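Über uns

Gronico vermietet und verwaltet Ferienwohnungen und kleine Ferienhäuser. Das Unternehmen arbeitet im Auftrag privater Eigentümer und ist an drei Standorten tätig: Clurkley, Akanda und Zultano. Der Bestand umfasst derzeit 63 Einheiten, vom Einzimmerapartment bis zum freistehenden Haus für acht Personen.

Geschäftsgegenstand

Gronico tritt gegenüber Gästen als Vermittler auf, gegenüber Eigentümern als Verwalter. Der Mietvertrag kommt zwischen Gast und Eigentümer zustande; Buchung, Zahlungsabwicklung, Schlüsselübergabe, Endreinigung und Instandhaltung liegen bei uns. Eigene Immobilien besitzt das Unternehmen nicht. Dauervermietung, Monteurunterkünfte und Stellplätze gehören nicht zum Angebot.

Die Verwaltung einer Einheit beginnt mit einer Bestandsaufnahme vor Ort. Dabei werden Grundriss, Bettenzahl, Heizungsart, Zählerstände, Zustand der Fenster und die vorhandene Ausstattung erfasst. Aus der Bestandsaufnahme entsteht ein Objektblatt, das bei jeder Änderung fortgeschrieben wird. Eigentümer erhalten eine Kopie und können Korrekturen schriftlich anmelden.

Ausstattung der Einheiten

Für alle Einheiten gilt eine gemeinsame Ausstattungsliste. Sie legt fest, was je Schlafplatz und je Küche mindestens vorhanden sein muss. Geschirr, Gläser und Besteck werden in der Anzahl der zugelassenen Personen plus zwei vorgehalten. Bettwäsche und Handtücher sind im Mietpreis enthalten, Strandtücher nicht.
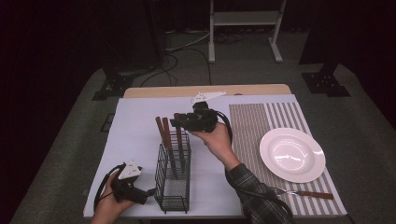
Abweichungen von der Liste sind möglich, wenn der Eigentümer sie beim Objektblatt vermerken lässt. Häufig betrifft das Geschirrspüler in kleinen Apartments, in denen der Anschluss fehlt, sowie Backöfen, die durch Kombigeräte ersetzt wurden. In der Objektbeschreibung auf unserer Buchungsseite ist jede Abweichung einzeln aufgeführt. Maßgeblich für den Gast ist der Stand zum Zeitpunkt der Buchung.

Fehlende oder beschädigte Teile werden nach der Abreise ersetzt. Bis zu einem Warenwert von 15 Euro je Aufenthalt erfolgt keine Weiterberechnung an den Gast. Höhere Beträge werden mit Beleg abgerechnet. Eine Kaution erheben wir nur bei Häusern mit Kaminofen oder Sauna.

Standorte

Clurkley ist der älteste Standort. Die Einheiten liegen überwiegend im Ortskern und an der Straße zum See, verteilt auf Gebäude aus verschiedenen Baujahren. Einige Häuser haben niedrige Türstürze und steile Treppen; die lichte Höhe ist im jeweiligen Objektblatt angegeben. Das Büro befindet sich im Erdgeschoss eines ehemaligen Lagerhauses, Parkplätze sind auf der Hofseite vorhanden.

Akanda liegt höher und wird ganzjährig gebucht. Der Weg zu den oberen Häusern ist auf 1140 Metern Länge nicht asphaltiert. Im Winter wird er geräumt, Schneeketten sind trotzdem mitzuführen. Die Heizungen laufen auch bei Leerstand mit reduzierter Vorlauftemperatur, die Wasserleitungen in den Außenbereichen werden vor dem ersten Frost entleert.

Zultano kam zuletzt hinzu. Alle Einheiten befinden sich dort in einer zusammenhängenden Anlage mit gemeinsamer Zufahrt, Waschraum und Fahrradkeller. Der Waschraum ist mit Münzautomaten ausgestattet. Das Büro in Zultano ist nur in der Hauptsaison besetzt, außerhalb dieser Zeit ist Clurkley zuständig.
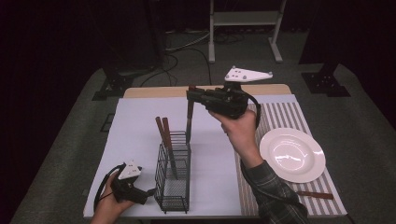 Die Standorte arbeiten mit demselben Buchungssystem, führen aber getrennte Reinigungspläne. Ein Wechsel der Unterkunft zwischen zwei Standorten während des Aufenthalts gilt als Stornierung mit Neubuchung. Innerhalb eines Standorts ist der Wechsel kostenfrei, sofern eine Einheit gleicher Größe verfügbar ist.

An- und Abreise

Die Einheiten stehen ab 16 Uhr zur Verfügung und sind bis 10 Uhr zu räumen. Die Schlüsselübergabe erfolgt über Schlüsseltresore am Eingang, der Code wird am Tag vor der Anreise per E-Mail versandt. In Clurkley ist auf Wunsch auch die Übergabe im Büro möglich. Gäste, die nach 22 Uhr eintreffen, werden gebeten, die Zufahrten langsam zu befahren und das Gepäck nicht über die Innenhöfe zu rollen.

Im August beträgt die Mindestaufenthaltsdauer sieben Nächte, in der übrigen Zeit drei Nächte. Hunde sind in den gekennzeichneten Einheiten zugelassen. Je Aufenthalt wird dafür ein fester Zuschlag berechnet, unabhängig von der Anzahl der Nächte.

Instandhaltung und Reinigung

Die Endreinigung führen festangestellte Kräfte aus. Für jede Einheit liegt eine Prüfliste vor, die nach Abschluss unterschrieben und im Büro abgelegt wird. Küchenschubladen, Besteckbehälter und Schränke werden bei jedem Wechsel geöffnet und kontrolliert, Matratzenschoner und Vorhänge in festen Intervallen gewaschen.

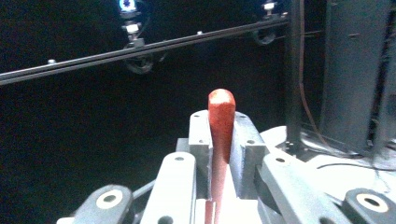
Detailaufnahme: rötlich-oranger Stab mit abgerundeter Spitze

Reparaturen bis zu der im Verwaltungsvertrag vereinbarten Grenze veranlassen wir ohne Rückfrage. Darüber hinaus wird ein Kostenvoranschlag eingeholt und dem Eigentümer vorgelegt. Bei Ausfall von Heizung, Strom oder Wasser handeln wir sofort und informieren den Eigentümer nachträglich. Störungen können Gäste über die Rufnummer melden, die in jeder Einheit neben der Eingangstür aushängt.

Hinweise für Eigentümer

Neue Einheiten nehmen wir in Clurkley und Akanda auf. In Zultano ist die Kapazität der Anlage ausgeschöpft. Voraussetzung sind eine gültige Nutzungsgenehmigung, Rauchmelder in allen Schlafräumen und Fluren sowie ein eigener Stromzähler. Der Verwaltungsvertrag läuft ein Jahr und verlängert sich, wenn er nicht mit einer Frist von 3 Monaten gekündigt wird. Die Abrechnung erfolgt quartalsweise. Die Eigennutzung ist im Buchungskalender einzutragen, in der Hauptsaison spätestens acht Wochen im Voraus.

Anfragen zur Aufnahme einer Einheit richten Sie bitte schriftlich an das Büro in Clurkley und legen einen Grundriss bei.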